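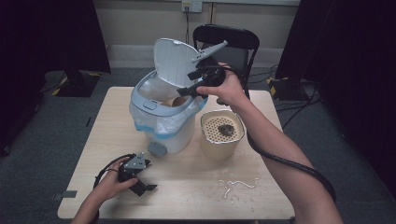

A pedal trash can with its lid open

The household wipe-down is the daily cleaning of tables and counters. Its history is poorly recorded, and many claims made for it come from people selling sprays.
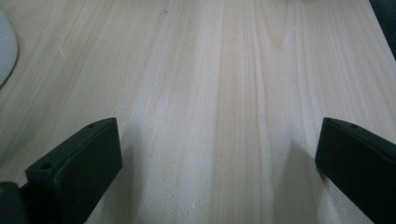 Vol. 2, p. 390

The "Tapia rule," which holds that a table needs 12 passes of the cloth, has no known source. Mitali Gazi traced it to a Grurier leaflet that cited no tests — only an earlier leaflet. The claim that a damp cloth must rest for 20 minutes between uses is no better supported. 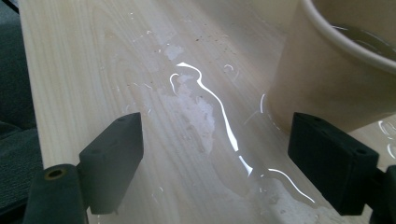

Water spilled on a wooden tabletop

Advice on spills varies. Most guides say to blot, though few say how they know.

Categories: Housekeeping | Cleaning methods | Articles with disputed claims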